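Student Robotics Club Drudavano Opens Its Season With a Packing Task

September 4, 2026. The student robotics club Drudavano today started its new season at the Promura technical school. During the coming weeks, 6 student teams will teach a robot arm to handle small household goods in baskets and containers. The final will be held in October and is open to the public.

The project is supported by the engineering company Zitik, which has given the club a grant of 3,000 euros for parts and tools. Every team works with the same kind of arm, but each team must write its own program.

"In earlier years our students made robots that drive on a line," said Folke Magnusson, head teacher of the club. "It was good learning, but they wished for something closer to daily life. To pick up a thing from a basket is very easy for a person and quite difficult for a machine."

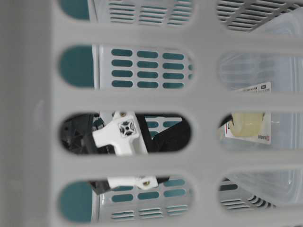
What the teams must do

The gripper has to go down into a plastic basket with slotted walls and work there without hitting the sides. A clear plastic container standing on the floor of the basket makes the space even smaller. Teams receive points for careful movement and lose points if the basket is pushed.

"We first thought the arm itself would be the problem," said Līga Mets, a second-year student. "Then we understood that the most time goes to deciding from which side the fingers should come."

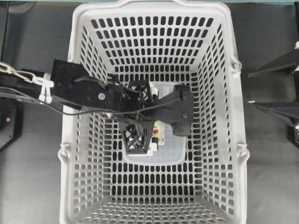 STUDENT WORK

Many parts of the task are about small things. A roll of clear tape can be held upright between the two black fingers of the gripper, but it has a round surface and the fingers must meet it on both sides at a good height.

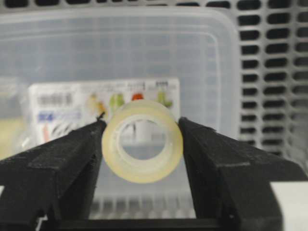
The students write down each attempt in a shared log, also the ones that fail. Kartini Goh, who coaches the programming group, considers the log as important as the code, and the jury will read it before the final.

The final in October has 125 seats for visitors, and entrance is free. Schools that wish to bring a class are asked to write to Rocío Sandoval at the Drudavano club office.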